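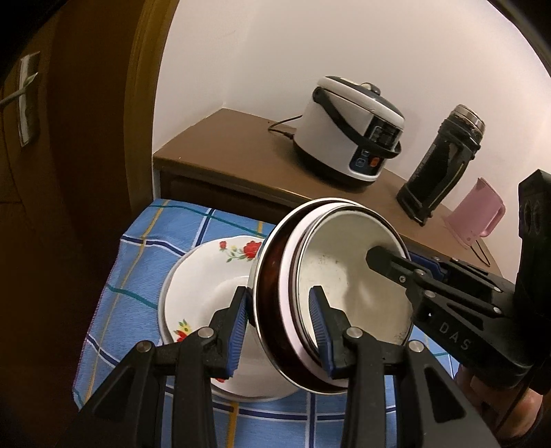
Bowls on the Altville table, both grippers in.

To: virkalia-handhelds
Subject: Re: pads slipping on the right unit
Date: 15/07/2025

Esperanza Achterberg wrote:

> Our right unit has started dropping dishes again. I put new
> pads on after session 150 and it behaved for a while. Now the
> fingers close, the dish slides down, and whoever is holding the
> other one says a word I have to cut out of the audio.
> Before I order another bag of pads from Folusport, is anyone
> else seeing this? The maintenance sheet says "inspect
> regularly", thank you, sheet.

Esperanza, keep your money for now. We had the same trouble with our pair in Altville and went through 21 pads before anyone thought to look at the pins. I would like to say it was my idea to look at the pins. It was Kapoor's, and I've been hearing about it since October.

The pivot pins on the linkages back out a little with use. You won't see it with the fingers open. Close them on a business card and look down between the tips: if the card tilts, one finger is arriving ahead of the other and only half the pad is touching anything. A stack of bowls is very good at finding this out for you.

What we do now, on each unit:

Take the pads off and wipe the fingers down with alcohol. Old adhesive makes a ridge and the new pad rocks on it.

Snug the pins with the small driver, outer ones first, a bit at a time, working the fingers open and shut in between. Stop when the play goes away. If the fingers stay where you leave them, you've gone too far, and I have done this more often than I've written down.

Do the card test again, then fit the pads with the ridges facing inward. (Yes. Someone did.)
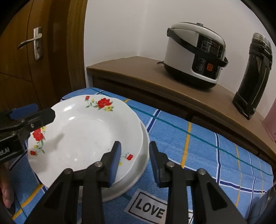 After that we go back to the table and start on plates. A plate rim is thin and glazed and shows up a bad grip quickly, and you can keep it close to the cloth while you find out. Bowls come later, when you're feeling brave. Leave the cloth down either way – the one time we worked on the bare table cost us a soup dish.

Our right unit is at 2867 closes on the current pads with no slips that I'd blame on the hardware. The left one got new pads at the same time and looks worse, which Kapoor puts down to my grip. I put it down to the left one.

If you do all this and it still drops things, send me the card test from both sides and the serial off the body. I have 54 spare pins in a jam jar here and would be glad to see fewer of them.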